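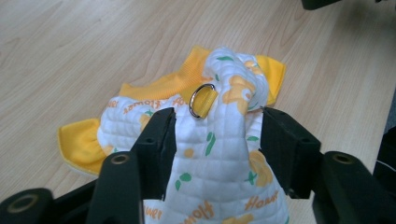 Vol. 4, No. 2

March
Beryl Sedgwick

Film Festivals and Their Prizes: Notes for Session Six

Last session we went through how a film gets into a festival. Now for what it carries out with it, usually a laurel on the poster. I want you to leave a little less impressed by laurels than you came in.

Start with the word "official." Official Selection means that somebody on the programming side said yes. It doesn't tell you how many people watched the film before saying yes, or whether they watched to the end. Ask that first.

Our main case is Losari, the regional festival in your reading. In the year covered by the packet it took in 3,317 submissions and programmed 200 of them. The press release calls this "fiercely selective," and the percentage does look fierce. But look at the entry form on page two of the packet. The same short could be entered in several sections, and each entry was counted again. We have no figure for separate films. Until we do, treat the percentage as advertising.

Then the juries. Losari's feature jury had five members. Two had worked on films distributed by Lanz, and Lanz had a title in competition. It won Best Screenplay. I'm not claiming a fix. I am saying the rules had no line about stepping aside, and that a festival which wants its prizes believed ought to have written one.

The audience award is often offered as the honest alternative. I have doubts. Ballots are handed out at the door, so a film shown in a hall with 500 seats collects more of them than one shown in a side room. Some festivals correct for this by averaging the scores. Averaging has its own trouble: a small room packed with the director's cousins gives a lovely average. Adance used a minimum ballot count for two years and then dropped it without explanation.
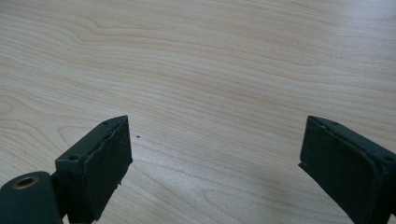 Trinow, replying to an earlier version of these notes, thought this was too harsh. Small films need the audience prize more than large ones do, ran the argument, and a few cousins in the seats do less damage than a distributor on the jury. Take away every award that can be bent and you would have no awards left, and no reason for a buyer to open the email.

I grant the last part. Buyers do open the email. Whether they then buy is a separate claim, and the packet has one sale to support it, for $3,000.

Terms to know: competition section, sidebar, jury recusal, ballot threshold, premiere status.

For next time, pick one prizewinner from any festival and find out who voted. If you can't find out, write a page on where you looked and what you were told. Bring the rules document if there is one. Please don't bring me the trailer.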